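3.2 Fixture disruption and squad availability

The second part of the study looks at what happened to squads when a match was called off less than a day before the start. We took all postponed and abandoned fixtures from the Tridcombe league records and kept those where both clubs had named a full squad beforehand. This left 61 fixtures. For each one we noted the reason given by the league, the time between the notice and the planned start, and the date on which the match was finally played, if it was played at all.

Illness in the playing group was the most common reason in the records, followed by ground conditions. We did not try to separate confirmed cases from suspected ones. Clubs reported these in different ways, and several changed their wording partway through the season. A match is counted as an illness postponement when the league notice used that word or named a disease.

Player availability was taken from the Banar registration sheets, which list every player a club could pick on a given day. The sheets cover 508 registered players. Players who moved between clubs in August were assigned to the club they belonged to when the postponed match was first scheduled. Fifteen players could not be matched to a club and were left out.

Meals and shared spaces came up often in the club interviews, which were carried out by Lovely Ocampo using the question list in Adomaitis. Most team managers said that eating together was the first routine to be dropped after a positive test and the last to come back. Two clubs moved to individual food containers for the rest of the season — one of them kept the practice the following year.

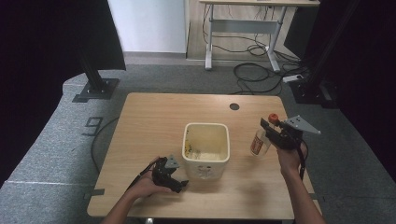
Figure 2. Open square plastic container on a wooden tabletop, with a hand-held gripper on the left pointing toward it.

Rescheduled matches were played with weaker squads than first planned. The usual cause was a crowded calendar, with clubs resting bowlers who had already played earlier in the week. Illness itself accounted for fewer absences by the time the new date came round. Clubs with small squads were hit harder, and three of the managers said they would have preferred shared points to a new date.

We also checked whether longer notice helped. Travel costs fell when the visiting club heard before leaving home, but squad strength on the new date did not change in any clear way. The Sekurus travel returns used for this check were downloaded on 2026-03-10, and later corrections are not included. Results by club size are given in Section 3.3.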